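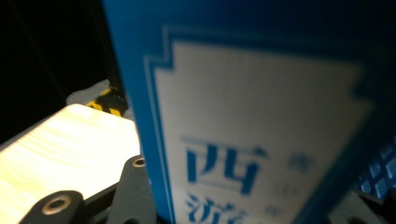 The blue hardcover, up close at the gripper.

Bookshelf Task – Gallery

Wistov Robotics Club, spring project page

The club spent this spring on one job: putting books and binders into a desk file organizer, and taking them out again. The task came from the Bretari student challenge, which asks each team to pick an ordinary household or office chore and record enough demonstrations of it to train a small arm. We picked shelving. A book is heavy for its size, it slides, and it has one right way to stand.

Members work in pairs, one at the table and one at the laptop. The person at the table wears a gripper on each hand and does the task at a slow, even speed. The person at the laptop starts and stops the recording, writes down the take number, and marks anything that went wrong. After 31 takes the two trade places.

By the end of May we had 86 takes that passed our own check. A take passes if the item goes in on the first try and stays upright for 4 seconds after the jaws let go. Takes that fail are kept in a separate folder, and the newer members use them to practice labeling.

The hardcover was the item most people wanted to try first and the one that gave the most trouble. Covers are smooth, and the jaws have to close far enough in from the edge to keep the book from turning. We went through several jaw pads before settling on a set made by Clerketti, a small shop that cuts rubber sheet to order. The old pads are in the drawer under the printer if anyone wants to compare.

Binders were easier. They are stiff, the spine gives the jaws something square to hold, and a label makes it simple to tell in the recording whether the binder went in the right way around. We wrote the first version of the instructions for binders only and added books later. 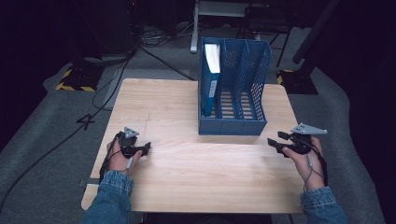
Which slot should a new member start with?

The middle one, with a binder. Both hands can reach it at the same angle, and a small miss to either side shows up clearly when the take is played back. Once a member has 7 good takes in a row there, they can move to the outer slots and then to books.

Notes from the table

Keep the jaws level on the way in. Most of our failed takes came from tipping the item at the last moment, which catches the bottom corner on a divider.

Start every take with the grippers facing each other near the front of the table, jaws open. The tracking needs a moment with both hands still before anything moves.

Check the cables at the wrist before you start. They should have enough slack to let you turn your hand over – if they pull, stop and redo the strap.

Put the organizer back on its spot between takes. We want the item to change position from take to take, but for this first set the organizer stays put. The second set will move both.

What comes next

The recordings go to the training group, who are using the Ocampo starter code with a few changes to the way it reads the second gripper. Their first runs will use binders only. Books get added when the arm can place a binder in any of the slots.

The club meets Friday after the last class. New members are welcome and do not need to know any programming. Wear long sleeves if the wrist straps bother you, and bring a book you don't mind having dropped. Paperbacks are fine, but we already have plenty of those, and what we need now is hardcovers of different thicknesses.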